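Inicio | Publicaciones | Respuestas | Multimedia | Buscar

Hilo: ordenar los bolígrafos de la mesa de trabajo. Lo iba dejando desde octubre y ha sido menos de una tarde.

1. El método es sencillo – vaciar, probar cada uno en un papel y tirar los que no escriben. Tenía casi 100 entre cajones, botes y mochilas. Se quedan muchos menos.

2. Compré 3 recipientes transparentes en Messina, la papelería de la esquina. Los opacos no me sirven, acabo metiendo tornillos y tiques.

3. La mesa, en pleno reparto:

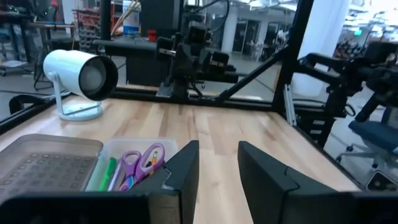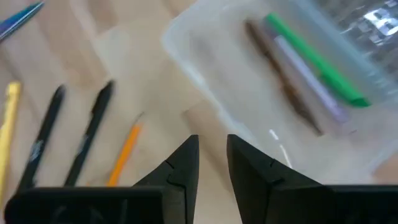 4. El criterio que sigo es el uso, el color me da igual. Lo de diario va de pie y a mano; lo demás, al cajón. Las tijeras de mango morado se quedan de pie con el rotulador verde y el lápiz, que es lo que cojo a todas horas. De los negros guardo dos iguales, con eso me basta.

5. Los subrayadores van tumbados. No sé si duran más así, pero en Gukix lo recomendaban y no cuesta nada.

6. Los recambios, en una caja aparte con etiqueta. Antes compraba minas que ya tenía.

7. Repaso cada 4 meses. Si algo no se ha usado, lo llevo al local de Werkudness, que recoge material para los talleres.

Mañana toca el cajón de los cables – ese va a dar para otro hilo.

Imprimir | Enviar por correo electrónico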